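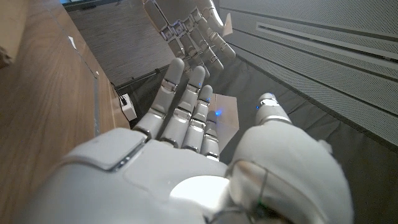 Why I think small social enterprises should turn down more money

I have been helping people start community businesses for a good long while now, and if there is one piece of advice that gets me funny looks over the tea and biscuits, it is this one: please, say no to some of the money.

I know how that sounds. When you have been running a repair workshop or a lunch club out of your own pocket, and somebody finally offers you a grant, the last thing you want is a person like me clearing her throat in the corner. But I have watched too many good projects bend themselves out of shape for a cheque, and I would like to make the case for being a bit choosier.

Take Merneck, which began as a sewing group with a sideline in school uniforms. They took in outgrown blazers and trousers, mended them and sold them on cheaply, and by their second July they had 56 regular families and a queue down the stairs. Then along came a funding pot for digital skills. It was worth £2486, a fortune to them at the time, and so Merneck became, on paper, a digital skills project that also did a bit of sewing. They spent that autumn writing course plans and chasing attendance forms. The uniforms sat in bags. I helped them with the application, I should say, and I was very pleased with it (I still have a copy somewhere, and it reads beautifully).

Tahmineh Soltani, who was running the place by then, told me later that the money had cost her more than it brought in. I argued with her at first! Surely any income is better than none? But she had sat down one evening and added up the hours, the extra insurance, the laptops that needed mending and the two helpers who drifted away when the sewing stopped, and I couldn't find a hole in it.

What she did next is what I now recommend to everyone. She wrote down, in one sentence, what Merneck was for, and every offer after that had to fit the sentence. The following year she turned down £500 from a well-meaning local firm who wanted a cooking class with their name on the door. She was very polite about it, and they ended up buying uniforms for some 35 children instead, with no forms to speak of.

Now, I don't want to pretend this is easy, or that everybody can afford it. If the rent is due and you have staff to pay, you may well have to take the awkward grant and make the best of it, and I would never scold anyone for that. Funders have a share in this too. I do wish more of them would ask a group what it already does well and pay for another year of it – plain, dull, lovely running costs – before inviting it to dream up something new by the end of the month.

Still, most of the people I meet have more room to refuse than they think. Before you open the next application form, ask whether you would want to do the work if the money were half as much. Talk it over with whoever will be doing the washing up. And if the answer is no, write back and thank them warmly, tell them what you do need, and leave the door open.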